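件名:部品台帳システム「Zervas」における在庫数の不一致およびラベル再発行エラーについて
受付区分:障害(業務影響あり)
優先度:中
状態:解決済み(経過観察中)
申請部署:Lirnon技術センター 資材管理課
担当:情報システム室 業務支援係 Yolandi Nkuna

1. 申請内容

資材管理課より、Zervasの在庫照会画面に表示される小物部品の数量が、月次棚卸の結果と一致しないとの申告を受け付けました。対象は保管区画Prikiaに登録されている品目のうち84件で、いずれも画面上の数量が実数を上回っています。また、同区画の品目についてラベルの再発行を行うと、処理が途中で停止し、「参照先の区画が存在しません」との表示が出るとのことです。

申請部署では5月の棚卸報告を控えており、報告締切までの復旧を希望されています。

2. 初期確認

当係にて以下を確認しました。

・在庫照会画面の表示不一致は、申請部署の端末に限らず、当係の端末でも再現する。
・他の保管区画では同様の事象は確認されない。
・ラベルプリンターの通信状態、用紙残量、ドライバーの版数に異常はない。
・利用者権限の変更履歴に、該当期間中の更新はない。

以上から、端末および印刷機器の障害ではなく、区画Prikiaの登録情報に起因するものと判断し、データベースの調査に移行しました。

3. 調査経過

9時40分 区画マスタの出力を取得。Prikiaの配下に登録されている仕切り番号は261件であり、申請部署の管理表と件数が一致しないことを確認。

10時15分 差分を抽出したところ、旧保管棚から小分けケースへの移管に伴い廃止されたはずの仕切り番号が、有効のまま残存していた。廃止番号に紐づく在庫数が新番号の在庫数に加算され、照会画面では二重に計上されていた。

11時05分 ラベル再発行時のエラーについて、印刷用の参照表のみ旧番号が削除済みとなっていることを確認。在庫側では有効、印刷側では削除済みという不整合により、処理が停止していたものと判断。

13時20分 保守委託先のSkostano社に照会。区画の一括移管を行う際、移管元の無効化処理が夜間の集計処理と重なると、在庫側の更新のみ取り消される場合があるとの回答を得た。
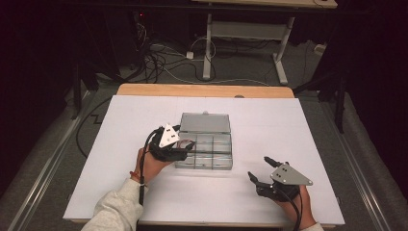 14時50分 申請部署に移管作業の実施時刻を照会したところ、終業後にまとめて登録を行っており、一部が夜間集計の開始時刻を過ぎていたことが判明。Skostano社の回答と符合するため、本件の原因と特定しました。

4. 対処

(1)区画マスタおよび在庫表の複製を取得し、復元手順を確認のうえ保全した。
(2)廃止対象の仕切り番号について、申請部署の承認を得て一括で無効化した。
(3)二重計上分の数量を取り消し、調整伝票を起票した。伝票の摘要欄には「移管処理不備に伴う訂正」と記載した。
(4)印刷用参照表を再構築し、ラベル再発行の動作を確認した。

(2)の実施時に、6件の品目で無効化が拒否されました。未処理の出庫予約が旧番号を参照していたためであり、資材管理課にて予約を新番号へ付け替えた後、再度実行し、正常に完了しています。

5. 結果確認

対処後、申請のあった84件すべてについて、照会画面の数量と棚卸結果の一致を確認しました。ラベルについては連続で100枚の再発行を行い、停止および印字欠けが生じないことを確認しています。棚卸報告用の帳票も出力済みであり、締切への影響はありません。

6. 申請部署への依頼事項

恒久対策が適用されるまでの間、次のとおり運用をお願いいたします。

・区画または仕切り番号の一括移管は、16時までに登録を完了すること。
・移管後は「区画別有効番号一覧」を出力し、移管元の番号が残っていないことを確認すること。
・出庫予約が残っている品目は、移管の前に予約を処理または付け替えること。
・数量の不一致を発見した場合、課内で数量を直接修正せず、本窓口へ連絡すること。直接修正を行うと調整履歴が残らず、原因調査が困難となります。

7. 今後の予定

Skostano社より、一括移管と夜間集計が重複した場合に後続の処理を待機させる修正を提供する旨の連絡を受けています。提供時期は未定です。適用にあたっては検証環境での確認を行い、停止時間が生じる場合は事前に掲示板にて周知いたします。

なお、過去に一括移管を実施した他部署についても、当係にて順次、同様の不整合の有無を確認します。確認のため照会を行う場合がありますので、ご協力をお願いいたします。

8. 申請部署コメント

資材管理課です。数量およびラベルの復旧を確認しました。移管時刻の制限については課内に周知済みです。「区画別有効番号一覧」の出力権限が担当者の一部に付与されていないため、別途、権限申請を提出いたします。

9. 担当者追記

権限申請は別票にて受け付けました。本票は次回の夜間集計の結果を確認した後に完了とします。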